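Weiße Tischplatte matt oder glänzend?

Ploston
Suche eine Platte fürs Bastelzimmer, 2 m breit, weiß. Matt oder glänzend? Unter der Lampe spiegelt mein alter Tisch so, dass ich beim Sortieren von Kleinteilen Kopfweh bekomme.

Flisard
Matt. Glänzend sieht man jeden Fingerabdruck. Meine matte hat 5 Jahre runter und ist noch in Ordnung. 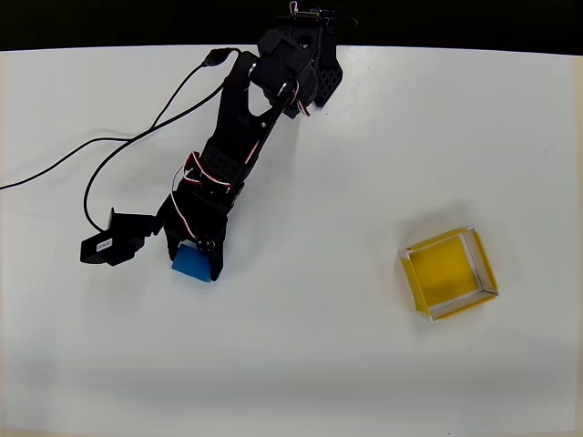 Matte Platte, gelbe Schale mit weißem Rand, blauer Würfel

Bromeo
Widerspruch. Auf matt setzt sich Graphit fest, den kriegt man nur mit Schmutzradierer weg. Glänzend einmal drüberwischen — fertig.

Flisard
Dann nimm eine Unterlage zum Zeichnen. Kleinteile finde ich auf Weiß jedenfalls sofort, und die gelbe Schale muss ich auch nie suchen.

Ploston
Schale ist eine gute Idee, bei mir rollt alles runter. Mit oder ohne Deckel?

Flisard
Offen. Deckel liegt sonst nur rum.

Bromeo
Bei offen hast du nach einer Woche Staub drin. Muss jeder selber wissen.

Ploston
Danke, wird matt. Ich frage Arsen Kravets, ob er mir die Platte zuschneidet.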